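Kitchen Counter Arm, Build Gallery

Posted January 19, 2020 in Workshop / Arms

Quick page, more later. This is the arm I've been building at the Bruststead shared shop and then hauling home to run in the kitchen, which is where it's supposed to work eventually. Base and shoulder are from a secondhand Civness kit, everything past the elbow is mine. Wrist camera went on in November. Goal is dull: pick up a thing, put it on the board, don't wreck the board.

Sorry for the order of stuff. Wrote this between print jobs.

Working view from the wrist, kitchen counter. Cutting board on the left, steel plate of the gripper on the right. This is the angle all the code sees.

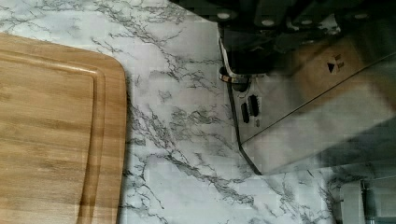
Photo: wrist cam, Sarkitz project log. Reuse fine, please link back.

The board is a decent target. Light wood, rounded corner, groove running just inside the rim. Edge finder likes the outer edge and hates the groove, keeps wanting to pick that one instead. Fix for now is take the outermost line and throw the rest out. Crude but ok.

Counter is the real pain. Gray veins on white all over the place and every one of them is an edge as far as the software cares. Tried blur, tried thresholding, ended up masking by color first and looking for edges second. Much better. Still get a false hit on the thick veining sometimes.

Steel plate: polished, looks great, bad idea. It reflects the wood and the counter right back at the camera, so you get a bit of board color where there is no board. Going to scuff it with 1000 grit or just paint it matte. Leaning paint. The black triangle marking on it I want to keep so I'll tape over that first.

Two slots in the plate stay as they are. Don't ask me to redraw that part, did it 5 times allready.

Numbers, since I got emails: 21 test moves in the last session, 2 stopped early by me because I didnt like the sound of the wrist. Turned out to be a loose cable tie. Arm was fine.

To do
- matte the plate
- new strain relief on the wrist cable
- slower approach over the board
- write up the Cârstea bracket properly, the drawing on the old page has a wrong hole spacing, dont print it

More pictures when the paint is dry. Comments are open but I'm slow to answer.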